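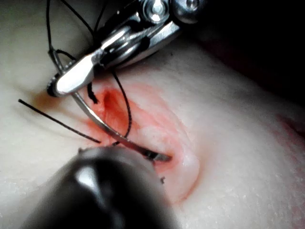
Search the blog Search Go

Blog > Bench notes > Faults

The needle driver lost grip force again

The left arm on our suturing bench is back in service after 11 days down, and I want to write up the fault while I still remember the order of things. We run two arms, both driven by Tradov controllers, and we practice closing incisions on skin pads. A curved needle held in the jaw has to stay at the angle you gave it. With the black thread looped up near the jaw tip and trailing down through the wound, there is always something ready to tug on it, and if the grip is weak the needle turns.

The needle started turning in February, once in a while. I blamed worn jaws and swapped them. It went away, so I closed the ticket. That was my mistake.

This time it was worse. On one pad the needle rotated partway through the bite, the arm kept following its planned arc, and the tip came out through the side of the wound wall. The software reported a normal grip the whole time. I hit the stop by hand. The needle was bent and the pad was torn, and that was all the damage.

The log showed commanded grip and motor current, and both looked fine. What it does not record is force at the jaw. I pulled the drive unit and found the cable for the jaw had stretched and was slipping on its pulley. The motor was doing its work – the jaw was not getting all of it. The Hopkin manual we have for the wrist gives a cable life of 2000 closures under load. Our counter had been reset when I changed the jaws in February, so it looked like we had plenty left. The jaws were new and the cable was not.

What I changed:

The counter for the cable is now separate from the counter for the jaws, and resetting one leaves the other alone.

Before each session the jaw closes on a small load cell. If it reads under 20 newtons, the arm will not enable.

If the wrist camera sees the needle angle move while the jaw is meant to be closed, both arms hold position. They do not retract. A retract with the needle in the pad and thread around a jaw just makes a bigger tear.

I ran 66 stitches after the repair with no rotation. I don't think that proves much, given how long the fault took to come back the first time. The right arm has the same cable and the same muddled count, so it gets a new one next week, once the part from Demov arrives.

Still to do: move the stop button. It sits behind the Darker light stand and I had to reach around the stand to get to it.

Posted November 2024

Contact | Copyright Bench Notes | Back to top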